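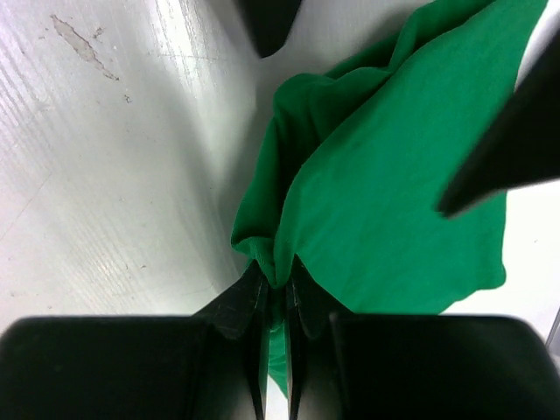
*Green cloth on the white table at Kerkley, held by a gathered fold.*

**To:** Divina Evangelista, Naqvi Fund
**From:** Miroslava Zakharchenko, Kerkley Cloth Project
**Date:** Thu 14 March

Hello Divina,

Second report, and a longer one than last time, so put the kettle on. You asked me to go easy on the spreadsheets and tell you what we've been doing with the old fabric, so that's mostly what follows. The proper accounts are in the attachment and I've put the main sums near the bottom.

## Where we've got to

We've now been through 826 pieces of donated cloth, all of it stuff the charity shops in Otholm couldn't sell. Tea towels, T-shirts, odd pillowcases, bits of curtain, a truly enormous number of single socks (we've asked them to stop sending socks). Each piece gets looked over, sorted by fabric and then put in one of three heaps: good enough to fold and give away, fit for cutting into cleaning cloths, or only any use as stuffing.

The cleaning cloths are going brilliantly! Two of the primary schools take a bundle every fortnight and the bike workshop would have the lot if we let them. They like anything soft and knitted for wiping chains down, and they don't care what colour it is. The schools do care, a bit, and ask for plain ones.

The give-away heap is smaller than I promised you in the application. I'd guessed that half of what came in would be fit to pass on and it's nearer a quarter. Most of the trouble is edges. A piece can look lovely in the bag and then you spread it out and one side has gone ragged. The green one at the top of this report has a frayed edge like that, and it's such a good strong green that I was sorry to see it. We did try hemming the nicer ones, but it takes ages and the thin knits stretch under the needle, so I've stopped it for now unless you feel strongly.

## The table

I know I went on about the table in the application. It has been worth every penny. We used to sort on a brown trestle and you simply couldn't see a dark stain or a pulled thread against it. On white it all shows up, especially the wobbly outline of anything that's been cut badly or has lost its shape. Wiping it down at the end is a two-minute job as well.

The only grumble is that lint shows up beautifully too, so we're forever brushing it off between batches.

## Handling and folding

I said in the last report that folding was slowing us down, and it still is. Towels and pillowcases are easy — they've got corners and they stay where you put them. Soft cloth is another matter. Pick it up by the middle and it all bunches together, one bit rolls over on itself like a cuff, and by the time it's back on the table you've lost track of which side was which.

So we've been fussier about how a piece gets picked up and laid out. What we've settled on for the moment:

- shake it out once before it goes on the table
- find a straight edge if there is one, and start from there
- open any rolled bits before folding, or you fold the roll in
- take hold in a second place early on with floppy pieces
- if it still won't lie flat, it goes to the cutting heap

That last one caused a few arguments and I've had to be firm. It's very easy to spend ages coaxing one stubborn bit of jersey into a neat square when there's a whole sack waiting behind it.

The same green cloth again, bunched up in the grip near the middle, with a second point resting on the flatter part over to the upper right.
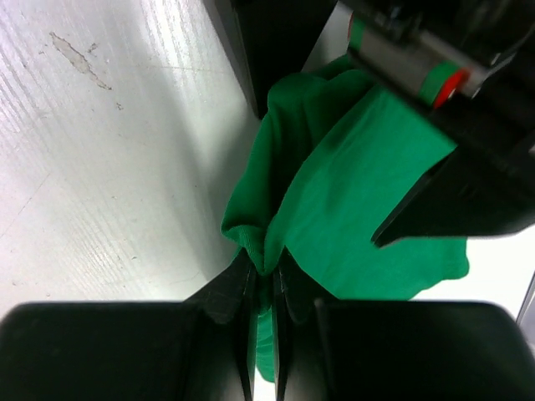 ## Money

We've spent £1451 of the grant so far. The biggest chunk went on the table and the shelving, then the rotary cutter and mats from Arach, then sacks and labels. The mats came up dearer than their quote and I've queried it. If they don't budge, I'll take the difference out of the printing line, which we've hardly touched (one poster, and I drew it myself).

Room hire is paid to the end of March. After that the price goes up slightly and I'd like to move a little across from travel to cover it. Could you let me know if that needs a form or whether an email will do?

## What's been awkward

Storage, mainly. The finished bundles take up far more space than I'd allowed for and the stuffing heap is a monster. We've got 5 big sacks of it and only one taker so far, a woman who makes draught excluders and comes by when she feels like it. I've written to the animal shelter to see if they'd have some for bedding, and I'm waiting to hear.

Labels have been a nuisance too. Plenty of pieces arrive with the care label snipped out, so we're going by feel, and cotton and cotton-mix are harder to tell apart than I'd thought. I'd rather put "mixed" on a bundle than guess, and the schools are happy with that.

## Next

We'll carry on with the Otholm sacks, get the folding sheet typed up and put on the wall, and have another go at finding somewhere dry for the stuffing. I'd also love you to come and see it all while we're sorting. Mornings are best, the light's better and there's usually cake.

Do ring if anything in the accounts looks odd.

All the best,
Miroslava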